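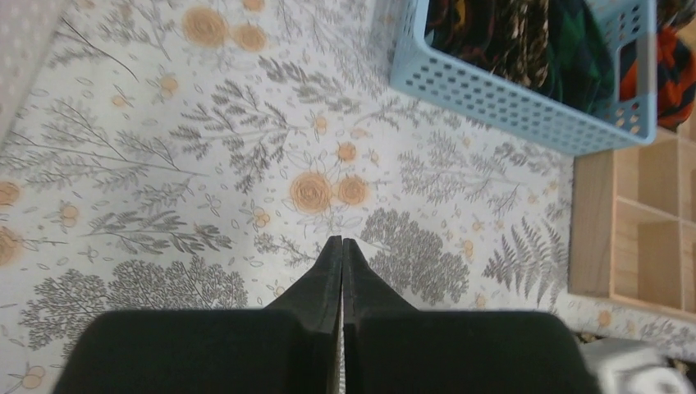
The Rule Sheet on the Wall

The first thing they handed me at Grukberg was a laminated card with 15 rules on it, and I'll admit I was hoping for coffee. I'd come to spend a day at the firm's test house (a real house, with a driveway and a mailbox and everything) to find out how you write rules for a robot that tidies up. I figured I'd skim the card and get to the fun part. We didn't get past rule two until lunch.

Rule two says the gripper stops above the table before it goes down to it. Sounds easy, right? But how far above? And how long is a stop? The engineers at Grukberg had been arguing over that since December. One of them wanted a full second. Another said a full second feels like forever when you're standing there waiting for your socks, and after watching a few runs I'm on her side.

What I hadn't thought about is how much of this comes down to cloth. The industrial safety people have spent decades on metal parts and fenced-off cells. A home has a basket full of crumpled fabric, and a printed tablecloth under it with leaves and orange rosettes all over. Two fingers coming down on a print like that had better know which berry is ink and which is something you'd want picked up! So the card has a rule for it: no closing on a patterned surface until the robot has looked twice, from two different heights. I love that rule. I've started doing it myself when I hunt for my earrings on the bedspread.

Then there's the pinch question. A narrow fingertip is great for getting hold of a fold of shirt and not so great if a child's hand is reaching for the same shirt. Grukberg's house rule is that any person inside arm's reach means the fingers open and the arm holds still, and it stays that way until someone says go. The folks at Shimada, who I called the next morning, do it differently. They let the arm keep moving but at a crawl, and they think a dead stop teaches people to lean in. Both sides have a point, I think, and both got a little heated when I brought up the other one.

My favorite argument of the day was over baskets. If a piece of clothing is lying outside the basket, is it laundry? Or did somebody put it there on purpose? The early draft of the rules ran to 39 lines, and 8 of them were on this alone. The current version boils it down to "ask once, then leave it." I asked what happens if nobody answers. It leaves it. I have lived with people who could use that rule.

Organizer boxes get their own line too. The robot isn't allowed to decide that an empty compartment needs filling, which came out of a trial at a family home where every last slot got a clothespin. Everything goes back where it was found or it goes in the "ask" pile.

Flovard, the group that's trying to pull all these house rules into one shared guide, wants a draft people can read in about 30 minutes. Right now it takes an afternoon and a dictionary. I read the section on record keeping three times and still can't tell you if a dropped sock has to be logged. (Grukberg logs it. Shimada logs it only if it was picked up wrong in the first place.)

If you're planning to try one of these machines at home, my advice is to ask for the card. Any outfit that's done the work will have one, and it should be in plain words. Ask where the stop button is and press it before you do anything else. Clear your own glasses and jewelry off the table. And read rule two out loud to everyone in the house, including the teenager with headphones on.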